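About Us

Print this page | E-mail this page

Last updated: 23rd September

The Berchtold Center for Workplace Representation is a small training school for people who sit on either side of the bargaining table. We teach shop stewards, local officers, human resources staff and plant supervisors how to read a contract, handle a grievance and prepare for negotiations. We are independent. We do not belong to a union or to an employers' group, and we do not take part in organizing drives for or against anyone.

Our office and classrooms are at 2445 Clusen Avenue, on the second floor. There is an elevator at the back of the building, next to the parking lot.

How we started

The school grew out of a long dispute at the Trimach plant. The company and the local had a contract that both sides had signed and that hardly anyone on the floor had read. Grievances sat for months. When the two sides finally agreed to send people to the same class, there was no class to send them to, so one was put together in a borrowed lunchroom. It met on five evenings in February. Other workplaces asked to join the next one, and the year after that the school got its own name and its own rooms.

We still use parts of the first course. The section on time limits has hardly changed, and missed deadlines are still the most common reason a good grievance goes nowhere.

What we teach

Our main course is Contract Basics. It covers seniority, overtime, discipline, job posting and the grievance steps, and it uses the student's own agreement wherever possible. Please bring a copy. If your workplace does not have an agreement yet, we will give you a sample one to work from.

Grievance Handling is for people who already know their contract and need practice writing things down. Students draft a grievance, answer one from the other side, and present a case to a practice arbitrator.

Preparing to Bargain takes a full week. It includes costing a wage proposal, reading a company's financial statements, health plan language and the rules on bargaining in good faith. The last day is a mock negotiation that often runs late, so do not book an early ride home.

We also run a short class on election procedure. It explains how a petition is filed, who is in the voting unit, what employers and unions may say during a campaign, and how ballots are challenged and counted. The class is the same for every audience. We have been asked to give a management version and a union version, and we have turned down both requests.

Classes are limited to 20 students. On-site courses can take up to 50 if the employer provides a large enough room. Clenex has held its yearly supervisor and steward training this way for several contract terms now, with both groups in the same sessions.

How we are paid for

Tuition covers most of our costs. The rest comes from on-site courses and the sale of our workbooks. Where a union and an employer send students together, we ask them to split the bill evenly. We do not accept gifts from any party that has a case or an election pending, and our fee schedule is available from the front desk.

What we do not do

We do not give legal advice on individual cases. If you have been fired or disciplined, talk to your steward, a lawyer or the nearest labor board office, and do it soon, as filing periods can be short. We do not recommend arbitrators, and we do not share anything said in class with your employer or your local.

Visiting and signing up

Registration forms are at the front desk and can be mailed on request. You may sit in on the first hour of Contract Basics at no charge. Call ahead so we can put out a chair.

Reader comments

steward_2nd_shift: Took Contract Basics last winter. The overtime part was worth the whole fee. Wish the workbook had an index.

HRinTraining: Do you still offer the costing day by itself, or do I have to sign up for the full week?

Berchtold Center office: The full week only for now. We keep a list of people who want the single day and can add you to it.

pressroom: Parking lot fills up early. Use the street side.

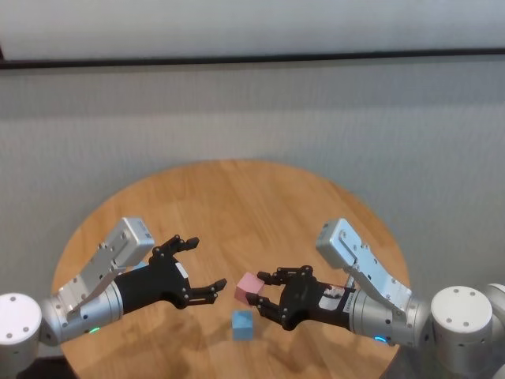
Round table and gray fabric wall, with two robot arms.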